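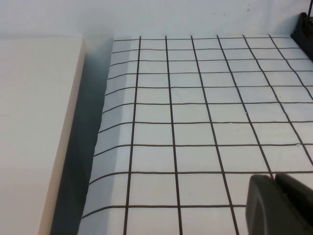 Mat against the wall, cream slab on the left. The gap between them is the one I mean.

Cutting mat curling at one edge, flatten or replace?

lurkcombe_binder
I do small case bindings and box making at home, mostly for friends and one stationery shop. My big gridded mat has started to lift along the side nearest me. It was flat for years. I moved it over the winter to a different room and stood it on its long side behind a door for 19 days while I painted, and I think that did it.

The lift is enough that a steel rule rocks when I lay it across. I trimmed 2 sets of boards last night and both came out of square. The mat isn't cheap at this size and I'd like to save it if I can. Has anyone flattened one this large?

Ondex
Yes. Bathtub, warm water from the tap, leave it in until it goes soft, then lay it on a flat floor with boards on top and weight on the boards. Leave it overnight. Don't use boiling water. The layers can separate.

tessellate
Mine would not fit in the bathtub. I put it on the garage floor in the sun for an afternoon with books on it and it came out fine. Keep an eye on it though. A friend of mine left one on a car hood in October and it was ruined.

greyboard_gus
I'd disagree with the sun. You can't control how hot it gets, and if one part is in shade it heats unevenly and you swap a curl for a wave. Waves are worse. You can clamp a curl down.

tessellate
It worked for me is all I'm saying.

greyboard_gus
Sure. I've also thrown away a mat after doing it.

Abdelghani Chraibi
Before you heat anything, check whether it's the mat or the table. Lay the rule on the bare table in the same place. I spent a week blaming a mat and the table had a dip in it from a leaking plant pot. The veneer had swelled on one side and sunk on the other.

Also, your boards being out of square may have nothing to do with the curl. Are you squaring to the printed grid or with an actual square? The grid on most mats is printed well enough for quilting and not well enough for boxes. Mine is out by a hair over the full length, and once it has been warped and flattened again it will be out by more.

lurkcombe_binder
I was using the grid. I do have an engineer's square but it's small, so I only use it for the corners of little trays.

Just checked the table. It's flat as far as I can tell, no light under the rule.

Abdelghani Chraibi
Then flatten the mat, but stop using the grid for anything that has to fit. Cut one long edge clean, work everything off that edge with the square, and get a bigger square when you can.

pastedown
I don't agree that the grid is useless. I've squared boards to the grid on a Bennani mat for 5 years and my cases close properly. If you line up both ends of the rule on the same line you're fine for anything book sized.

Abdelghani Chraibi
Book sized, maybe. A slipcase, no. A case has a joint that hides a lot. A slipcase has four walls that all have to agree.

pastedown
I make slipcases too. But I see what you mean about the joint.

Ondex
To get back to the curl: what have you got for weight? It has to be even. I use two melamine shelves and all my bricks, wrapped in paper so they don't scratch. If you only weight the bad edge you'll put a ridge where the weight stops.

lurkcombe_binder
I have a nipping press but it's far too small. I have paving slabs out back and an old shelf. I could borrow another shelf.

Ondex
That will do. Dry the mat first.

hingebone
Some of them won't come back. I had a Rilon that I did three times and it lifted again within days each time. In the end I cut the bad strip off with a heavy knife and used what was left. Lost a couple of inches and never missed them. If the damage is all along one side I'd go straight to that.

greyboard_gus
That takes a lot of passes on a thick mat. New blade, score it many times, don't try to force it.

lurkcombe_binder
Update. Went with the water. It only half fit in the tub so I did one end and then the other, using towels soaked in warm water over the part sticking out. Then two shelves and the slabs on top, on the hall floor. I left it there two nights and we all stepped over it.

It's much better. The rule sits down on it everywhere but the last inch at one corner. I'm leaving that alone. I also recut one set of boards with the square and the case went together properly, so Abdelghani was at least partly right about the grid.

Abdelghani Chraibi
Good. Store it flat. Under a bed is fine.

hingebone
Let us know if the corner gets worse.

Comments (3)

mw_21
The towel method worked on my smaller one. Thanks for writing it up.

Posted 2021-01-23
paperhaven
Does this work on the clear plastic kind, or only the green layered ones?

ruledlines
@paperhaven I tried it on a clear one and it went cloudy. Still cuts fine.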